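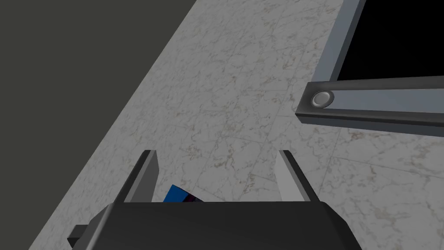
Household Tips – After a Breakup

Every list of breakup advice tells you to burn his letters. I'd like to know who has a safe place to burn letters, and what the neighbors think of it. I've cleaned up after two breakups in the same apartment and I don't buy most of what gets passed around.

Scented candles "to clear the energy." They clear nothing. If the bedroom still smells like her perfume, wash the curtains and the mattress cover, and sprinkle baking soda on the mattress for a few hours before you vacuum. Open a window too.

Rearranging the furniture. I'll half give you this one. Moving the bed helped me sleep, but moving the couch only scratched the floor. Put old socks on the legs first.

The memory box. Fine, if it's small and it goes on a high shelf. Bhavana Amin wrote in to say she kept hers under the kitchen sink in Undale and a slow leak got to it by September. She claims she was relieved. I have my doubts.

His sweatshirt. You are not going to "turn it into a pillow." Wash it, fold it, mail it back or donate it. Same for the mugs.

Text messages. One reader had 883 saved and wanted to know how to print them. Don't. The ink costs more than dinner – and then you have a stack of paper to hide.

Goodbye notes copied off the internet. They all sound alike, and he'll know. If you must write one, write it at the kitchen table before 9 at night and leave it in a drawer until morning. Mine never got mailed.

Spare key. Ask for it back. If you feel silly asking, change the lock.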